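About Pasodbridge

Pasodbridge makes control software for buildings. Our customers use it to run lighting, blinds, heating, audio and door hardware from one place, whatever brand of equipment happens to be on the wall.

We started in a shared office in Hamilton with one product, a small gateway that translated serial commands into something a web browser could send. Installers liked it because it kept working when the rest of the network was having a bad day. We still sell it, now in its fourth revision, under the name Cuvach.

What we make

Cuvach is the gateway. It sits in the equipment rack and talks to devices over serial, infrared relay, TCP and HTTP. The current driver library covers 331 devices, and new drivers go out on the first working day of each month.

Esteves is the design tool. Installers use it to lay out touch panel pages, write scenes and test them before going to site. It runs on Windows and macOS. Projects made in version 3 will open in version 5, but not the other way around.

Skustard is the monitoring service. It checks each gateway every few minutes and sends a message to the installer if a device stops answering. It is optional, and a Cuvach keeps doing its job without it.

Who we work with

We sell through trained installers and don't sell direct to homeowners. At present 165 installation companies are on our dealer list, most of them in Canada and the rest in Australia and New Zealand. Between them they look after roughly 3202 sites, from two-bedroom condos to a curling club and several small theatres.

If you own a Pasodbridge system and need a change made, your installer is the right first call. If that company has closed, write to us with the serial number from the bottom of the gateway and we will put you in touch with another dealer nearby.
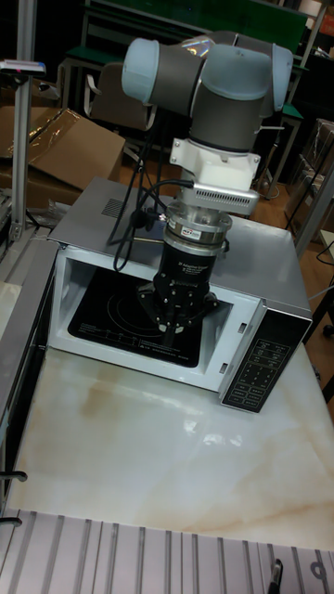 A robot arm reaching into a microwave oven

Support and training

Phone support is open to dealers from 8 a.m. to 6 p.m. Eastern. Our colleagues in Brisbane pick up after that — expect a slower answer in the early morning. The online forum is open to anyone, and driver requests should be posted there with a link to the manufacturer's protocol document.

Dealer training takes two days. The first covers wiring and network setup, the second is spent in Esteves building a working project. Courses run through the year apart from August, when the office is on reduced hours.

Working here

Open positions are listed on the Careers page. We are usually looking for driver developers and for people with site experience who would like to spend less time in ceilings.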